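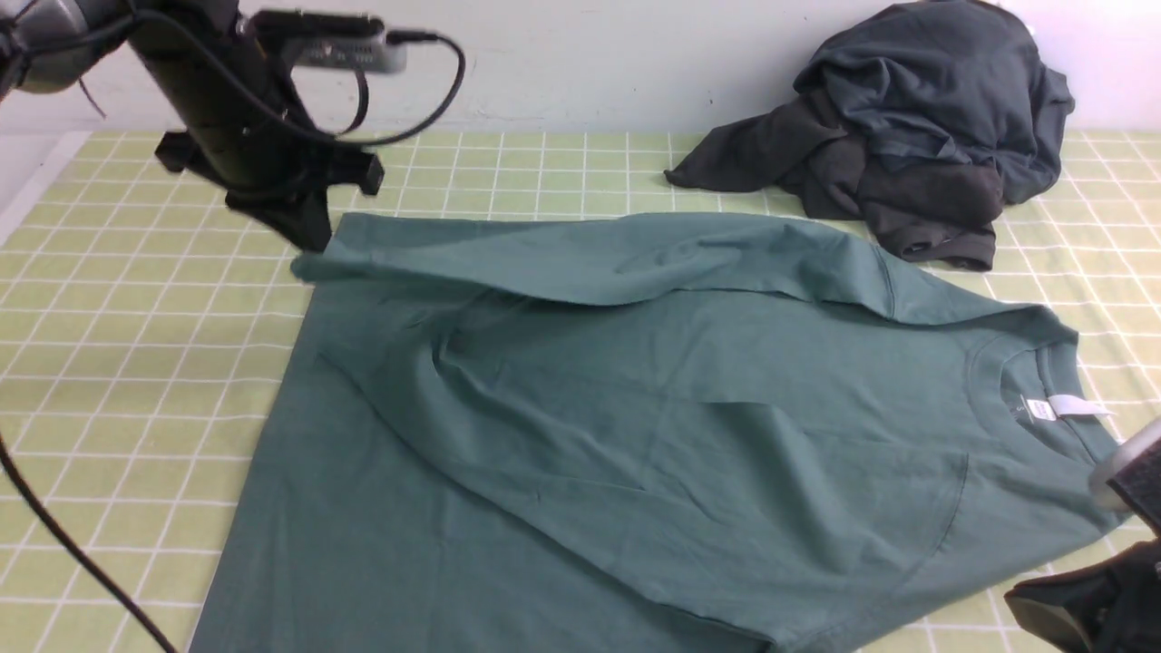 Falten eines T-Shirts mit zwei Greifern auf der Rastermatte

Hinska Faltstation, zweiarmig

Die Faltstation von Hinska ist ein Tischsystem für kleine Wäschereien, Schulungsräume und Labore. Zwei Arme greifen T-Shirts, Sweatshirts und ähnliche Oberteile und legen sie auf einer Matte mit Quadratraster zusammen. Die Ware muss nicht vorsortiert sein.

Lieferumfang
2 Arme mit Greifern
Steuereinheit Vivon mit Netzteil
Rastermatte, hellgrün
3 Sätze Ersatzfinger
Anleitung (Deutsch, Englisch)

Aufstellung an einer glatten Wand, Tischtiefe mindestens 100 cm. Ein Kabel verläuft seitlich über die Matte. Garantie 19 Monate, Ersatzfinger ab 10 Sätzen mit Mengenrabatt. Lieferbar ab April.

Technische Fragen: Chinyere Bako, Vertrieb Hinska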